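Atby Folding Table, Rectangular Top
Manufacturer: Pullon
Supplied by: Massawe Contract Furniture
Page last revised 28/02/2009

General
The Atby is a folding table for halls, classrooms, exam rooms and canteens where the floor has to be cleared and reset during the day. It replaces the earlier Condent model. Condent spares are still held, but the leg frames of the two ranges are not interchangeable and should not be mixed on one top.

Top
Flat, rectangular, with square corners eased for handling. The surface is sealed on both faces to limit bowing in unheated stores. It will take the usual wear from crockery, paper and hand tools. It should not be used as a cutting surface. Pans straight from the hob will mark it and such marks are not covered under the guarantee.

Leg frames
Each frame is hinged to a plate fixed below the top and is held open by a sliding catch. The catch must be heard to close before any load is placed on the table. Feet are capped. Caps are a wearing part and are sold in bags of 6.

Folding and stacking
Turn the table on its long side, release one catch, fold the frame flat, then repeat at the other end. Stack face to face, no more than 11 high on the level. For stacks on the Pullon trolley the limit is 7. Strap the stack before moving it over a threshold.

Lifting
Two persons are advised for lifting and turning. Do not drag the table by one end with the frames open, as this loads the hinge sideways and is the most common cause of returned frames.

Finishes
Top: cream, mid grey, beech effect.
Frame: dark brown, black, silver.
Any top may be ordered with any frame. Mixed orders are packed by top finish. Colour match between batches is close but not guaranteed, and customers adding to an existing set should send the batch label number with the order.

Cleaning
Wipe with a damp cloth and mild soap. Solvent cleaners dull the surface. Dry the hinge plates after washing and apply a little light oil to the catches every August, or before the start of term.
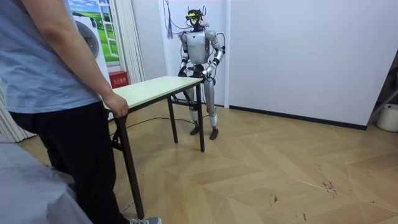
Table height and edge profile should be considered together when ordering for standing work. A thin edge adds little to the depth of the top and leaves more clearance below it, and it can be gripped from a standing position with the fingers curled over the rim, as with the pale top and dark brown metal legs in the photograph. Deep edge bands are available to order where tables are to be butted together in long runs, but they make the top harder to hold in one hand and add to the stack height. Crossbars between the legs are set low in order to leave knee room.

Spares
Foot caps, bag of 6
Catch, left or right hand
Hinge plate with screws
Leg frame, complete
Trolley strap

Guarantee
Leg frames and catches: 6 years. Tops: 2 years. Claims need the batch label number from the underside of the top.

Delivery
Stock finishes are sent in about 11 working days. Delivery is to the ground floor only. Carrying to upper floors must be arranged before dispatch.

Contacts
Orders and stock: Thilini Rathnayake
Spares and returns: Janaka Debnath
Technical queries: Ultan Fitzgerald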